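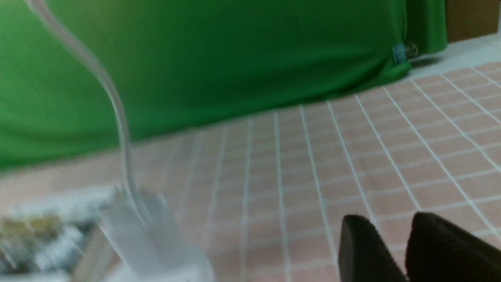 How do I get a green backdrop to hang nicely behind a table?

Posted by wovbridge_reader in Home & Hobby, 3,732 views

Hi all! I'm listing some secondhand textbooks on the Olaniyan swap board and I want the photos to look halfway decent. I've got a big green cloth hanging behind my table and a pink tablecloth with white grid lines on it (I love it, please don't make me give it up). My trouble is the wrinkles, and the bottom edge of the green never ends up straight. Do I need to buy a real stand? I'd like to keep this under 14 dollars if I can.

clurnley_kate

No stand needed! Iron the cloth on the wrong side, hang it up right away, and put binder clips along the edges so you can pull it snug. Let the extra fabric flop onto the back of the table and slide the books forward so it's out of your shot. I've done mine this way for 8 years and the clips are still going strong.

tinamlow22

just crop it lol

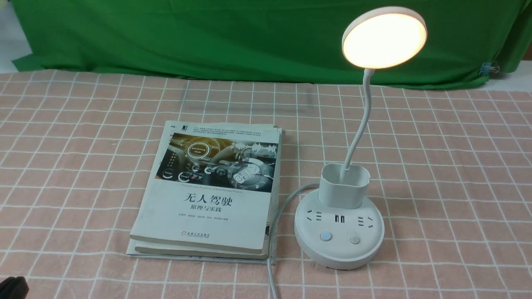
wovbridge_reader

Thank you both! I'm on team binder clip now, and I've got my self-driving book on top of the stack with the white desk lamp on to the right. The folds are still there but they're pretty soft, and I think I can live with them (the iron and I are not friends). The bottom still drapes kind of crooked, so I might try a couple more clips before I list anything. Does anybody know if that warm light is going to make a white cover look yellow? I've got 2 other lamps I could dig out of the closet.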